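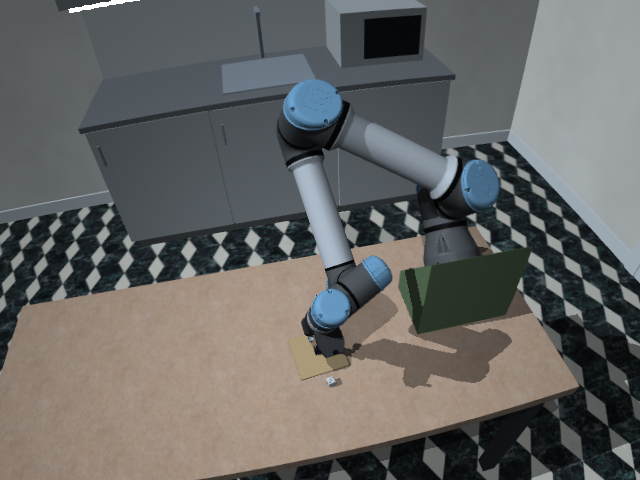 Why does the Tallgate mail export stop partway through?

The export job opens a new connection per mailbox and never closes the old one, so the server hits its limit and drops the session.

**Reported by:** Bontu Assefa
**Assigned:** Ronaldo Castillo
**Status:** pending customer check

## Symptoms

- Export of 1,159 messages halts at message 179 with a timeout.
- Same stop point on three runs, on two different workstations.
- Manual download of single messages works.

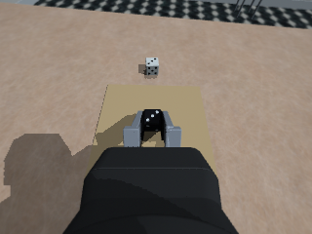
White die on the tabletop.

## Steps taken

1. Restarted the export service on Ninance. No change.
2. Raised the client timeout from 3 to 8 minutes. The job sat longer, then failed at the same message.
3. Checked message 179 for a bad attachment. Opens fine in the web client.
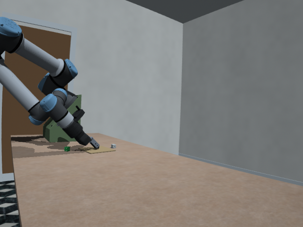 4. Read the server log with Adanech Yilma. Connection count climbs by one per folder and levels off at the limit right before the drop.
5. Turned on "reuse session" in the export profile -- it was off by default after the October update.
6. Reran the export. All 1,159 messages written, no errors in the log. 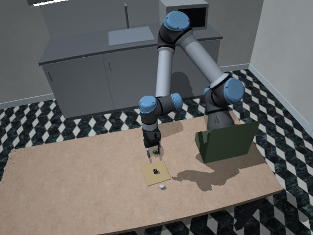 Arm over the table, gripper open, square pad in front.

## Open items

- Selamawit Dinsa to compare the exported folder sizes with the originals before the old mailbox is removed.
- The setting has to be changed by hand on each profile. Profiles on Obeidat not done yet.
- Log wording ("remote closed") is misleading. Filed separately with the vendor; no reply so far.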